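Capítulo 4
Puesta a punto y conservación de un robot de dos brazos

Al terminar este capítulo, el alumnado será capaz de preparar una unidad bimanual para tareas de limpieza de suelos, comprobar el agarre de cada pinza y cumplimentar la hoja de mantenimiento correspondiente.

4.1. Comprobaciones previas

El caso que sirve de hilo conductor es la unidad Rokorton 381, mantenida por el taller Pluteck. Antes de cada turno, el técnico revisará los siguientes puntos:

Dedos de las pinzas: estado de la superficie de contacto y apriete de los tornillos.
Cables exteriores: holgura suficiente para el giro completo de la muñeca.
Articulaciones: ausencia de ruido y de juego en la base de cada brazo.

La referencia cero se restablece siempre con los brazos descargados. Solo después se entregan los útiles, uno por pinza, y se registra la altura de agarre en el mango. Un agarre demasiado alto aumenta el par en la muñeca; uno demasiado bajo limita el recorrido de barrido. Toda corrección se anotará en la hoja 159.

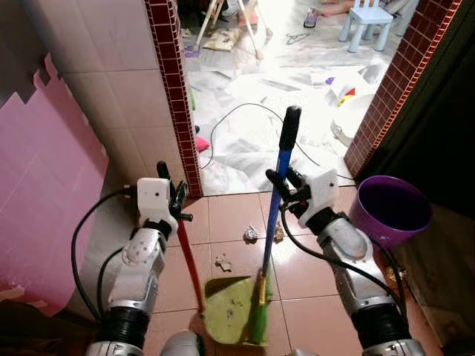
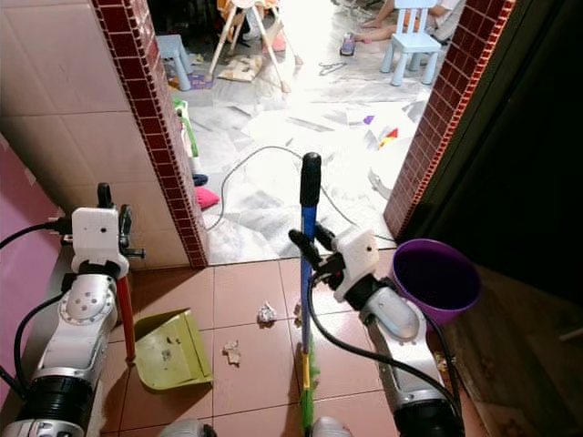

Recogedor en la pinza izquierda y escoba en la derecha, sobre suelo de baldosa.

Vindau, septiembre

Los datos de ajuste empleados en los ejercicios proceden del cuaderno de taller de esta unidad. El apartado 4.2 aborda la sustitución de los dedos y el tendido de los cables; el 4.3, la calibración de la muñeca.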